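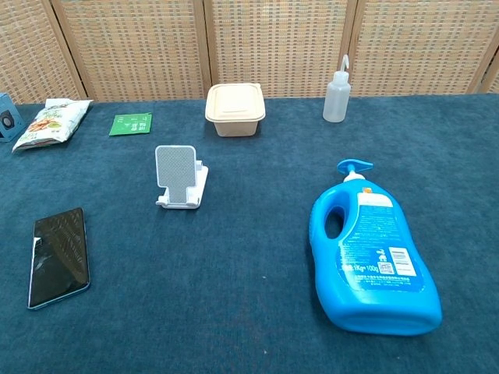

A folding screen, a covered table and a few things put out on it.

The Loss Book

The assessor reached Plellwood at twenty past nine on Thursday and signed the gate register. The entry before hers was dated in March. She wrote the time, the firm (Justier) and the purpose of visit, for which the register allowed a space the width of a thumb. She wrote 'water'.

The claim was for water lost between two meters. The upper meter stood in a brick chamber below the dam and the lower one in the pump house at Brunwood, with a buried main between them 2907 metres long. In a sound main the two readings agree to within the error of the instruments. At Plellwood they had differed every month for six years, and the policy paid for the difference, provided that the cause was sudden and unforeseen.

She had read the file on the train. Four earlier assessors had visited. The first found a leaking air valve and had it replaced. The second found nothing and recommended a survey. The third carried out the survey with a listening stick, walking the line at night, and reported no audible escape. The fourth had written a single page, most of which concerned the condition of the road.

The upper chamber was dry. She lifted the cover, let the air clear for ten minutes by her watch and went down the ladder. The meter was an Alcantara, a make she knew, with a cast body and a dial under thick glass. The seal was intact and its number matched the certificate. She read the dial, waited one hour and read it again. The flow was 291 litres a minute. She drew the chamber in plan and section, noting the joint on the downstream side, where the paint was newer than the paint on either side of it.

She then walked the line. It was marked by concrete posts, each with a number cast into the face, and it ran along the valley side through rough grazing. She looked for the usual signs: rushes on dry ground, soft turf, grass of a deeper green. She pushed a steel probe into the soil at each post and wiped it on a cloth. The soil was the same all the way down to the road crossing, a stony clay that held the shape of the probe after it was withdrawn.

At the crossing she ate a sandwich and checked her arithmetic. If the main was losing what the file said it was losing, the field below should have been a bog. Sheep were lying down in it.

The pump house at Brunwood had a green door and a key that turned the wrong way. The second meter was also an Alcantara, of the same pattern and with the same form of seal. She set her watch against the clock on the wall, which was four minutes fast, and took the first reading. After an hour she took the second. The flow was 273 litres a minute.

She checked the subtraction twice. Eighteen litres a minute was the figure in the file. It was also the figure in the first assessor's report, the second's and the third's. She went back through the monthly returns and found it in all of them, in dry months and wet ones, before the air valve was replaced and after. A leak grows, or it is mended. It also changes with pressure, and the pressure in the main had been raised in the third year. The loss had remained at eighteen.

She considered the instruments. Both had been tested on the bench and both were certified. She considered a branch, and looked for one on the drawings. The drawings showed a single line without a junction, revised once, with the revision described as 'posts renumbered'.

She turned to the posts. Her notebook listed every one she had probed, and the numbers ran in order as far as the road crossing. The last before the road was 99. The first beyond it was 101. She had not noticed at the time.

It was ten to four. The last train was at six, and the walk back to the crossing took forty minutes. She locked the green door and went up the track with the probe over her shoulder.

Post 100 stood behind the hedge, eleven paces off the line, facing away from the road. The concrete was clean. She pushed the probe in beside it and met no resistance – the rod went down to the handle under its own weight. She held it there and put her ear to the steel, as the third assessor would have done.

She listened for one minute by her watch. Then she took out the notebook, wrote the time and, under 'cause', wrote 'foreseen'. She looked at the word for a while, crossed it out neatly with a single line and initialled the correction.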